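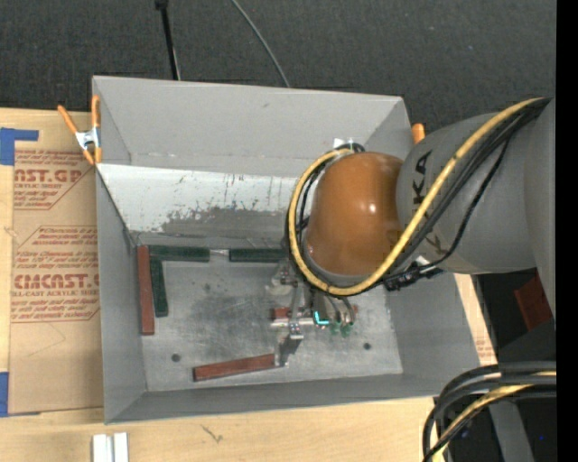
Green and reddish-brown blocks in the sheet-metal bin, on the wooden table.

Olus: notes on a set of blocks and the bin they live in

Hi! I'm So-yul Oh and this is the README for Olus, my collection of block layouts. If you only want to know what's in the download, skip down to "What you get". If you want to know why one side of the bin looks like somebody went at it with a spoon, stay with me, I have things to say about that panel.

Short version

Olus is a record of how plain rectangular blocks end up lying in a metal bin. Each layout is one photo plus a little text record I wrote by hand. There are 855 layouts. I started it because I wanted something dull to look at, in the good sense: same bin, same blocks, same spot, and the only thing that changes is where the pieces are. I've used a lot of collections full of mugs and toys and fruit, and I like those too, but I could never tell which part of the clutter was giving me trouble. Blocks are easier to think about.

Version 2 went up in February 2019 and it's the one you should use. The first version had a mistake in the color labels that I explain further down (sorry again to the people who wrote to me).

The blocks

Two colors, dark green and a reddish brown. I call the second one "brown" in the records even though half the people who visit call it red. We argued about this for longer than I'd like to admit. If you search the records for "red" you will get nothing back, so please search for "brown".

They're all plain rectangular blocks, no letters, no studs, no holes. I bought them from a little shop called Phan that was clearing out a shelf, 24 pieces in one box, and I have never seen the same ones anywhere else. I never use the whole box in one layout. Most layouts have a handful of pieces, because once you pour in too many they just heap up and every layout starts to look like every other one.

A few things I've learned from staring at them:

The dark green gets very dark in shadow. Close to a wall it can lose most of its color, and if you're picking out pieces by color alone this is the first place you'll have trouble. The brown holds up better.

Pieces like to line up. Drop a block near a wall and there's a decent chance it slides until its long side is flat against something. You'd think a pile of dropped blocks would be a mess of random angles, and some are, but an awful lot of them end up parallel to a wall or to each other. The layout at the top of this page is a nice case of it - one green along the foot of the white panel, another running down from its left end, and a long brown one next to that along the left side, so the three of them make a tidy little corner. Then there's a brown block nearer the front that lies on a slight diagonal, which I find weirdly cheerful.

Blocks that touch are harder than blocks that overlap, at least for me. Two greens end to end can pass for one long green. The records keep them apart, always, even when the photo makes you squint.

The bin

The bin is a big grey sheet-metal thing, more or less rectangular, with sloping sides. It came from Ranthorpe, a shop-fittings place that was getting rid of stock. I wanted sloping sides because a block that lands on the side should come down to the floor by itself. Mostly it does! Sometimes a piece comes to rest leaning on a slope, and those layouts are marked "leaning" in the record.

The white panel deserves its own paragraph. It's the sloped one at the foot of the far wall, and it's covered in dark scratches and chips, with a wide grey patch where the white has been rubbed off. People have asked me to repaint it. I thought about it for a whole weekend, even bought the paint, and decided to leave it alone, partly because the layouts would then come in two different looks and partly because I'm lazy about masking tape. So it stays scruffy. Be careful with it, though. The scratches are dark and the green blocks are dark, and a simple edge finder will happily draw you a block that's only a chip in the paint. In my own tests this was the most common wrong answer by a mile.

The floor is bare metal, brushed and mottled, with smudges and scuffs here and there. It has a couple of small round holes that show up as dark dots. They are not blocks, they are not dirt, they're holes. I mention it because somebody once sent me a very thorough list of "missing objects" and every item on it was a hole. (It was a kind email and I kept it.)

I wipe the floor down between batches, never between layouts, so smudges can build up within a batch. If you compare the first layout of a batch with the last you may see the difference.

What you get

One folder per batch. Inside each one:

the photos, one per layout

a records file in plain text, one line per layout

a notes file, which is me talking to myself, and which you can ignore

A line in the records file has the layout number, then the pieces. For each piece I wrote the color, which way it lies (along, across, or slanted), what it touches if anything, and how much of it you can see. "Along" means the long side runs the same way as the left wall. "Across" means it runs the same way as the white panel. "Slanted" is everything else, including tiny angles. I went back and forth on whether a small tilt should count and decided that if I noticed it without leaning in, it's slanted.

For how much you can see, I used three words: whole, part and sliver. No percentages. I tried percentages at the start and when I did the same batch again a week later my numbers were all over the place, while the words came out nearly the same both times. If a piece is completely out of sight, it isn't in the record, even when I know perfectly well it's there. The record is for what shows.

How the labels were made

By me, at the kitchen table, with tea. I did every layout once and then picked 200 of them to do a second time in October, without looking at my first answers. Where the two disagreed I looked a third time and went with whatever I thought then. The disagreements were nearly all about "part" against "sliver", or about whether two pieces touched or just came very close. Color almost never changed, once I had fixed the thing I'm about to tell you.

What went wrong in the first version

I used a script to clean up my spelling, and it turned "grn" into "green" (good) and "brn" into "green" (bad!). It only happened in one batch, which is exactly why I didn't spot it. If you have results from the first version, please rerun them. You don't need to download the photos again, they're the same ones, only the records files changed.

Good uses, and less good ones

I'd say Olus is fine for trying out a counting method, for telling touching pieces apart, for working with things that are half hidden, and for teaching. A friend of mine runs an evening class at Plunen and her students use one batch as a warm-up: write down what you see, trade papers, compare. They get surprisingly heated about slivers.

It isn't much good for color work, with only two colors in it and no color chart anywhere. It also has no measurements. I get asked for block sizes pretty often and I've left them out on purpose - I'd rather you didn't treat a photo as a ruler when I haven't done the work to make it one.

And please don't take a good score here as a sign that your method can handle any old bin. It's one bin and one box of blocks. If you train on it and then test on it, you will have learned a lot about my scratches.

Splits

I don't provide any. If you make your own, split by batch and not by single layout. Layouts next to each other in a batch can be very alike, sometimes with just one piece moved, and if those land on both sides of your split your numbers will look lovely and mean very little.

Things I still want to do

Add a batch with only green pieces, to be mean.

Write up the "leaning" rule properly, with a few borderline cases. Right now it lives in my head.

Go through the notes files and take out the grocery lists.

Maybe get a second person to label one batch from scratch. If that sounds like your idea of a nice afternoon, get in touch, I'll supply the tea.

Using it

Do what you like with the photos and the records, commercial stuff included. If you publish something, a mention of Olus and the version number is plenty. If you find a mistake, send me the batch folder and the layout number along with what you think it should say. Please check it isn't one of the holes first. I fix things in bunches and list every change in the changes file, with the old line and the new line next to each other so you can see exactly what moved.

- So-yul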